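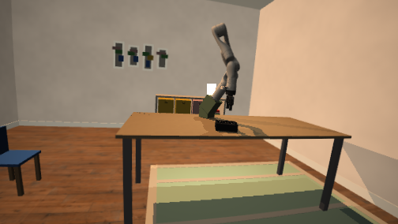

Entry 2331 – Turna install, hanging and lights
Aug 15, 2024

Lempi Koivisto's wall pieces arrived from Kauppinen in two crates. One corner of the lower crate was crushed; contents checked, no damage to the panels. Condition notes are in the blue folder.

Hanging height set at 1.5 m to centre. The left wall is out of plumb, so the long panel needs packing behind the bottom batten. Tried 4 mm card first. Too soft, it compresses overnight. Cut strips from the hardboard offcuts instead.

Stomia projector: throw is longer than the drawing says. Lens to wall now 295 cm, image still overfills the screen at the top edge. Keystone left off – Impi Lahtinen wants the pixels square. Will lower the bracket and measure again.
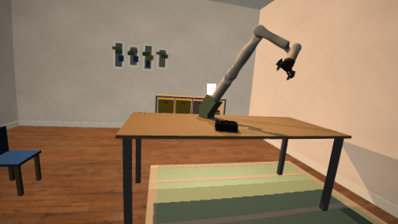
Table and arm, simulated view.

Light levels on the paper works came out at 70 lux with both rows on. Target is 50. Dimmed the rear row to some 40 per cent, reads 52 at the centre and less at the ends. Acceptable for now.

Cellden adhesive: test patch on primed MDF held, test patch on bare plaster did not. Do not use it for the wall labels until the plaster is sealed.

To do: second coat on plinths, find the short security screws, ask Impi whether the September closing date has moved.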